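Minutes of the Meeting of the Manari Visitor Association
Held on March 15, 2017, in the reading room of the Vidal Guest House 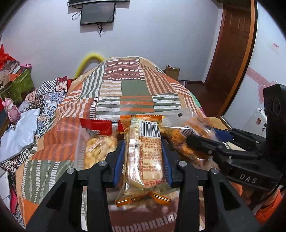 Fares Awad asked that the minutes of the last meeting be corrected before anything else. The walking route to the old lighthouse was written there as closed, but only the lower part, from the fish market to the first steps, is closed. Visitors can still go up from the Bratell side. The correction was accepted and the minutes were approved.

Present: Keabetswe Coetzee (chair), Nektarios Christodoulou, Vasiliki Zervas (minutes), Fares Awad. Sadao Koyama joined during item 2.

1. Town map for visitors

The new map is almost ready for the printer. Mr. Christodoulou showed the second proof. The following mistakes were found: the chapel on the hill is on the wrong side of the road, the bus stop at the harbor is missing, and the name Cluseck is written in two different ways. The members agreed to use the spelling that is on the road signs.

There was a long discussion about the number of copies. Last year 900 copies were printed and they were finished before the end of the season. Mr. Awad proposed 1053, which is the number the printer can make from the paper already paid for. This was agreed. The hotels will receive 300 of these and the remaining copies will go to the information office and the ferry ticket window.

2. Boat trips to Cluseck Island

Mr. Koyama reported on his talk with the boat owners. They are willing to make two departures in the morning and one in the afternoon, starting in June. They do not want to sell return tickets for a fixed hour, as visitors often miss the boat and then there are arguments on the pier. Ms. Coetzee thinks that without a fixed hour the last boat will be too full. It was decided to ask the owners for a written proposal and to discuss it again.

The landing place on the island was also mentioned. The sign with the swimming rules has fallen and must be put back before the first trip.

3. Steps to the upper fortress

The steps were counted again for the guide booklet. There are 378, and the old booklet gives a different number. Ms. Zervas will change the text. She will also write that there is no drinking water at the top.

Mr. Christodoulou asked if a bench could be placed at the middle turn, where older visitors like to stop and look at the bay. The town office must give permission. Ms. Coetzee will write the letter.

4. Opening hours of the information office

The office now closes at lunch. Two hotels have complained about this. No decision was taken. Mr. Awad will make a list of the hours when the ferries arrive, so that the members can compare.

5. Other matters

The key of the display case in the Bratell museum is still not found. Mr. Koyama has asked for a second key.

The date of the next meeting will be sent by e-mail.

Minutes written by V. Zervas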